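4.3 Late closure of the hand during hand-over of packaged goods

The trials described in Section 4.1 were carried out with everyday packaged goods, among them bottles and snack packages. During the August series, the controller recorded 984 attempts to take an item and pass it on. In 14 of these the hand closed after the arm had already begun to withdraw. The item was dropped, or was held by so small a part of the packaging that the attempt had to be stopped by hand. The camera used for the approach is mounted at the wrist (Figure 6).
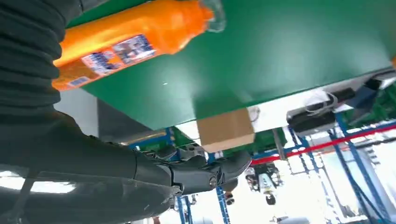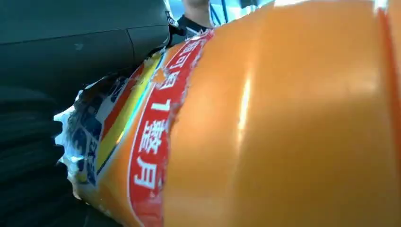

Figure 6. Views from the wrist-mounted camera: an orange bottle with the hand and the green surface (first view); an orange snack package at close range (second view).

The late closures were at first put down to slip. The grip force had been set low in order to protect soft packaging, and the first report, drawn up by Saqib Gilani, recommended a higher setting. When the joint records were read against the command log, however, the force at the fingertips was found to be within its limits in every case. The command to close had been sent at the correct point in the sequence. It had reached the hand late.

Timing of the close command

The arm and the hand are driven by separate controllers. Commands to the hand pass through a small message service, Zarotora, which also carries the wrist camera stream to the logging computer. Under normal load the two kinds of traffic do not affect each other. In the failed attempts the close command had waited in the queue behind image data, and the longest wait found in the log was 172 ms. The arm controller does not wait for the hand to confirm closure. It starts the withdrawal on a fixed timer, and a delay of this length is enough for the fingers to close on the edge of an item or to miss it altogether.

Image size proved to be the common factor. The camera stream is compressed, and views with a great deal of fine detail produce larger messages than plain ones. Creased film and dense printing close to the lens both had this effect in bench tests made by Nerea Olmedo. The fault therefore appeared to depend on the item being handled, which explains why slip was the first suspect. When the image stream was turned off on the bench, the delay could not be reproduced.

Safety assessment

A dropped package is a minor loss. The more serious finding concerns the opening command, which uses the same queue. A person taking an item from the hand expects it to be released at once, and a late release may lead that person to pull, or to reach in with the second hand while the fingers are still under load. The records contain no case of injury. The emergency stop is hard-wired and was not affected by the fault, but it holds the fingers in their last position and does not release the item. The risk assessment in force at the time had treated release as immediate. It was withdrawn and reissued on October 9, 2024.

Changes made

Three changes were introduced under the direction of Janaka Nanayakkara. Hand commands were moved to a separate connection that carries no other traffic. The fixed timer was removed, and the arm now remains still until the hand controller reports that the fingers have reached their target position or their force limit. Finally, withdrawal speed was limited to 70 mm/s for the first part of the movement, so that a weak hold can be seen and the attempt stopped before the item is clear of the surface.

The changes lengthen each hand-over slightly. Tomás Amaral has suggested that the speed limit could be lifted for rigid items, but this has not been tested and the limit remains in place for all goods.

Remaining faults

No late closure has been logged with the revised set-up. Two attempts did end in a stop because the confirmation message from the hand was missing, and the arm stood still as intended. The cause of the missing messages is not known. Aivar Jõgi has reported a similar loss of messages on the Krawczyk test stand, where the same hand controller is fitted with different wiring, and the firmware of that controller is now being examined.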